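Veloso procura participantes, turno da manhã

Precisamos de três pessoas pacientes para ensinar um robô a dobrar panos. O ensino é à mão: pega-se na garra portátil, faz-se a tarefa, repete-se. Mais de 192 vezes, com a mesma cara. Experiência em robótica dispensa-se; experiência com irmãos mais novos conta a favor.
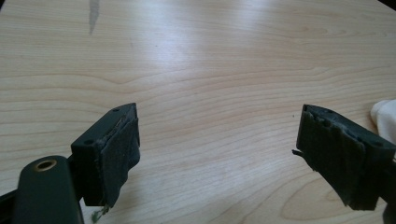
Pagamos à sessão e o café é razoável. Candidaturas até ao fim de janeiro, ao cuidado de Graça Matos.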